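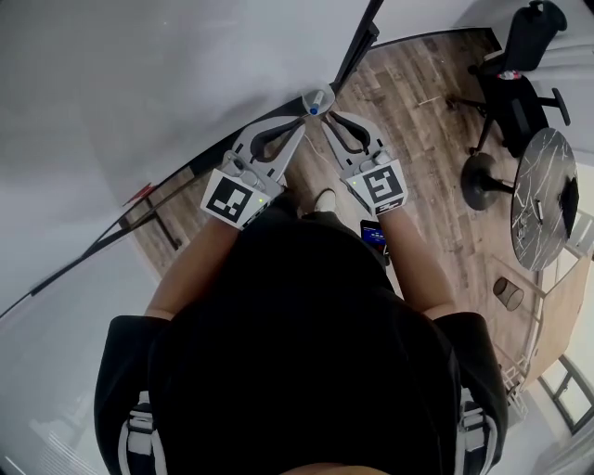

4.2 Where the markers end up

I went into this part of the Stumham study thinking the whiteboards would be the interesting bit and the pens would be a footnote. I had it backwards! A board stays put, but a marker wanders all over a room, and by the time I had gone through the notes for all 25 rooms I had 416 marker sightings to sort. Of those, 295 were somewhere other than the tray ledge under the board. They were on side tables, on window sills, in coat pockets (we counted pockets if the owner let us), in mugs, and in quite a few small dishes that people had set out for the purpose.

I started by sorting the sightings the way Greco does for kitchen tools, into "home," "near home" and "lost." That worked fine for the ledge and for the truly lost ones, but "near home" got crowded fast. A pen on a table an arm's length from the board is near home, sure, but so is a pen on the floor right under it, and people treat those two very differently. So I split the middle group by height: board level, table level and floor level. It's a bit clunky, and I'd be happy to see someone improve on it.
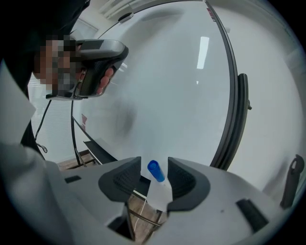 Figure 3. Whiteboard with faint gray smudges and two small red marks; in front, a white marker with a blue cap.

The smudges turned out to be useful too. I had the raters score each board for leftover gray (none, faint, heavy) before they looked for any pens, and the faint boards were the ones where markers had wandered farthest. My guess is that a faintly smudged board is one people use in short bursts, wiping with whatever they have and walking off with the pen still in hand. I can't prove that from sightings alone, and the Wamus coding sheet has no line for how a board was wiped, which I now regret. 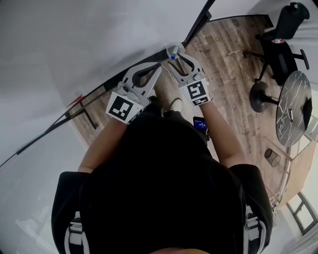
Annunziata Bassi wrote back on an early draft that I was being too hard on the floor, and that a dish down there is as good a home as any ledge if everyone in the room knows about it. I went back and forth on this for most of April. In the end I kept floor level as its own group but stopped calling it "lost," and Table 5 uses the new wording.

Caps were the other headache. The Brastoreck sheet asks for cap color only, so a blue cap gets logged as a blue pen, 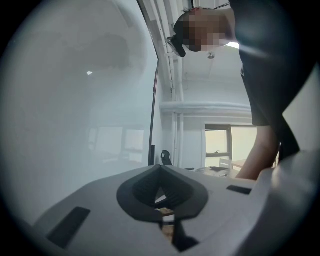

and we had no way to catch the swapped ones short of uncapping every marker and drawing a line. We did that in the last four rooms, and the swaps we found there are listed separately in Appendix B. I left them out of the totals in this section.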